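Last updated: June

I'd been meaning to get to the Lindeck open day for ages, and this June I finally did, on the number 21 bus with a bag of snacks and no plan at all. Lindeck is the toy and playroom place out past the Avitz warehouse, and once a year they open up the workrooms so anyone can poke around. Doors were at 9, I got there a bit after, and there was already a line for coffee (worth it, by the way, get the cinnamon one).

The first hall is mostly the big stuff, play kitchens and market stalls and so on, and it was packed with kids so I didn't stay long. I went up the stairs to Room 103 instead, where they keep the play food. Oh, I loved it up there! Gray carpet, pale wood tables with all the knots showing, and so much quieter than downstairs. 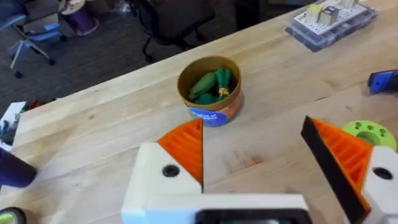

By Shafiq Dewan

I got very attached to the little tub of green vegetables. It's a round, open one with a blue oval on the front, and the bunch of dark green stalks inside has a yellow band around it, like the ones you'd pick up at the grocery store. My sister and I had a pretend shop under the stairs when we were small – potatoes were pebbles, money was buttons – and we would have fought over that bunch for a week. I would have won.

A woman named Raju runs the play food room, and she told me the vegetables get more questions than anything else in the building. People want to know if they can go in the bath. (She'd prefer they didn't.) She also said kids sort them in ways adults never think of, so one boy last year had everything lined up by what his dog would eat. I could have stayed there chatting all morning, but a school group came up and it got loud fast.

Lunch was from the Zutano cart in the parking lot. I had 2 of the cheese rolls and regretted the second one on the stairs. The paint workshop in the afternoon was full by the time I found the sign-up sheet, so if you go next year, do that first – the sheet is by the coat rack, behind the door, where I walked past it three times.

The bus back was late and I bought a puzzle I don't need.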